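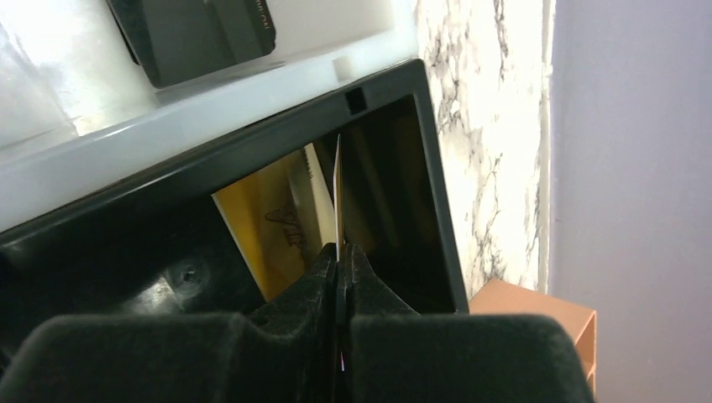

I have now used the Nosedano sorting kit from Zaretti for one whole season, and I want to argue something which sellers of such kits will perhaps not like. The fingers are worth the money. The rest of the offer is sold to the wrong people.

Our club in Vumside keeps old game cards, playing cards and printed cards of many kinds, which members lend to each other. They come to us in boxes, standing on their edge, in no order. Somebody must take each card out, look at it, and put it in its place. For years this somebody was Maksym Semeniuk, on winter evenings, with a lamp and a cup of tea. When he moved away we bought the kit.

The difficulty of a card is that it has nearly no thickness. A hard finger bends it or leaves a mark on the face. A suction cup is good when the card lies flat, but ours stand in a row, and to lay them flat means to handle them one extra time. So the makers sell soft black pads, which close on the card from both sides and pull it straight up. I was sceptical about this. I thought that a soft finger must be a clumsy finger. In our use the pads have been gentle, and of 200 cards which I checked with a magnifying glass, before and after, 2 had a new mark on the corner. Maksym with his tea was not better than that.

What disturbs me is the service contract. The kit is advertised as "ready in one afternoon", and for this promise one pays a yearly support plan of 36 months minimum. Our first afternoon ended at eleven in the evening, with Zoriana Lysenko on the telephone to the support desk and the software asking again for the height of the box. The person at the other end was polite and knew the product well. But he could only read to us from the same manual that we had already read. The height was solved in the end by Daniyal Soomro, who put a folded newspaper under the base.

I do not say this to laugh at the firm. I say it because the price list supposes a customer which does not exist. A warehouse with 2,000 cards an hour will buy a faster machine. A small club has no need of three years of support; it needs a good first week, a box of spare pads and a manual written by a person who has set up the kit on an uneven table. Ihor Kushnir, who runs a second-hand shop in Mösli and bought the same kit in June, has told me he would pay gladly for these three and for nothing more.

The other objection I hear is that such work should stay with people. I understand it, but I do not share it. What I liked in the old evenings was the talk about the cards, and we still have the talk. The pulling out one by one I do not miss, and my wrists miss it even less.

So my advice to Zaretti is to sell the pads and the arm without the plan, and to let the buyer choose the plan after some months. We would probably take one year of it.

Contact the editor: Yaroslav Dovhaniuk | © Vumside Card Club | Back to top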